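Speaker notes - Sorting soft things: what we learned at the Drundale bench

Opening (take your time, let people find their seats)

Good afternoon, and thank you all for staying on after the tea. I'm going to talk about cloth, mostly, and about why a cap is so much harder for a robot than a mug. If you came to the Gelonau talk in June you'll know the first part already, so please bear with me for a minute or two.

The question

Say plainly what we wanted to know. If you teach an arm to put soft items into bins, does it help more to show it many different items, or the same few items from many starting positions? We had always leaned towards more items. I certainly did, and I argued for it at some length when we were planning Dasia.

How we collected it

3,661 demonstrations in all, every one driven by hand by a person at the controls. Of those, 1,010 went into the small training set, which we call Ayala. Mention that the small set keeps the items few and varies where they start, and how they happen to be folded or slumped.

Pause here and ask whether anyone has tried picking up a hat by its seam. Somebody usually has!

The result

We ran 100 test trials with the policy trained on Ayala, and 81 ended with the item in the correct bin. The full set did no better on the same trials, and I was honestly rather put out by that for a while. Go slowly over this bit, as people like to write the numbers down.

What the arm has to cope with

Leave this one up while you talk. Point out the stitched seam on the beige piece and how much of the view it fills from this side - the pink and blue bins are behind it, and the pink one is partly hidden. Then say why we kept views like this in the training data and didn't tidy them out. 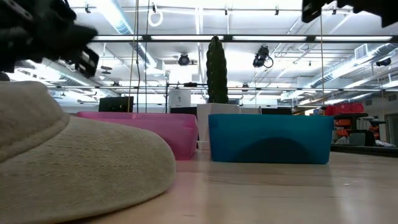 Questions, and what to say if they ask about speed

It is slow. Say so cheerfully. We didn't tune for speed, and we'd want to settle the grasping first. If someone asks about towels, tell them we haven't tested towels yet, but we would love to hear from anyone who has.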